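Letras y platos en el puesto de dos brazos

El equipo de Zamberg sigue reuniendo ejemplos para su sistema de aprendizaje. En mayo llegó a 627 demostraciones con letras de espuma y la meta es cerrar la serie en 1000. 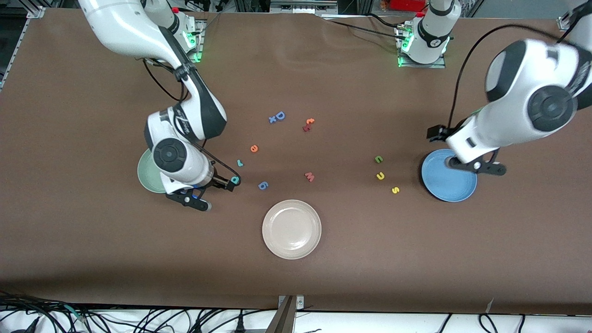
Los dos brazos sobre la mesa, con las letras y los tres platos.

Nkrumah Kyei maneja los brazos a distancia y Kofi Nyarko revisa cada grabación. Las letras se vuelven a esparcir antes de cada toma. Los intentos fallidos se guardan aparte, con una nota.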